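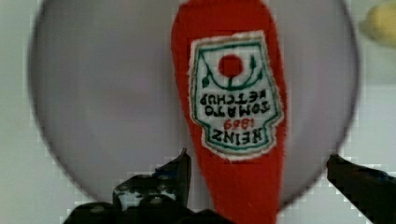
Figure 2. Plush ketchup bottle on a round plate. The stitched label reads HEINZ, TOMATO KETCHUP and 1869.

4.2 Are toy foods a fair stand-in?

Wainwright's Otbridge study treats play food as equal to real groceries in table-setting tasks. We doubt this. A fabric bottle has no liquid to shift, and its printed or stitched name may do most of the work when people sort it.
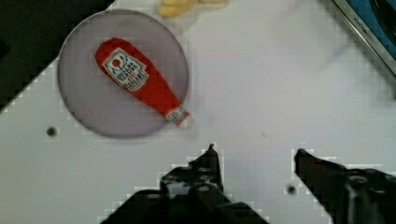 The 300 sorting trials do not settle the matter. Only 11 used items with the label hidden, too few to support the claim, and no real bottle was tested alongside them.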